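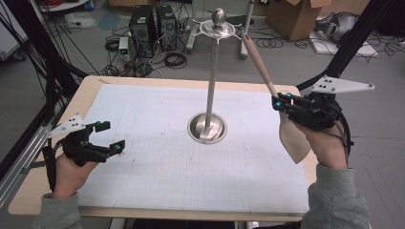 Humaira Mohmand writes that her street was annexed in July and she still can't tell from the tax bill which rate applies, the town's or the county's.

Both may apply in the first year. The rest of this page covers the property tax levy and the annual budget for the Town of Gristport.

When is the levy set?

The council adopts a preliminary levy in September and a final levy in December. The final figure may be lower than the preliminary figure. It may not be higher.

I was annexed partway through the year. What do I owe?

Parcels annexed after the assessment date stay on the county roll until the next roll is certified. Town service charges (street lighting, storm drains) start on the first of the month after annexation and are billed separately.

How is my share worked out?

Taxable value is divided by 1,000 and multiplied by the adopted rate. The rate is printed on the second page of the bill, under the parcel number. Special district charges are flat amounts and do not change with value.

Why did my bill go up when the rate did not?

Taxable value was reassessed, or a special district charge was added. Roughly 310 parcels on the Flestari Road side were moved into the drainage district this year. The charge for those parcels is $50.

Can the council change the budget after it is adopted?

Yes. Transfers within a department are approved by the finance director. Transfers between departments, and any use of reserves, need a vote in open session.

What happens if the budget is not adopted on time?

The prior year's spending limits carry over. No new positions or capital projects may start until a budget passes.

How do I appeal an assessment?

File Form B with the clerk within 30 days of the mailing date on the notice. A postmark is accepted. Appeals cover taxable value only. The board of review has no authority over the rate.

Can I speak at the budget hearing?

Yes. Sign in before 6:30 p.m. Written comments go to Gus Castellanos in the clerk's office and are entered in the record if received by noon on the day of the hearing.

Where can I read the full budget?

A printed copy is kept at the clerk's counter and at the Grestano branch library. Budget amendments are filed at the back of the same binder.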